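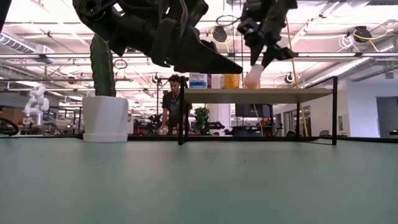

Moving my license to the new machine

January 25, 2002

Print this page | E-mail this page

I bought Gronstead 34 months ago and the key still works, but only on one computer at a time. Before wiping the old disk I had to open the Help menu and choose Release Key. I skipped that step with Stostach last year and waited until February for a new code.

The new copy stopped with error 1302. The key has to be typed without the dashes. After that it registered and found my 70 saved projects.

Heiskanen is next. I have the box somewhere, with the serial on the back of the manual.

Search this site: enter keywords Go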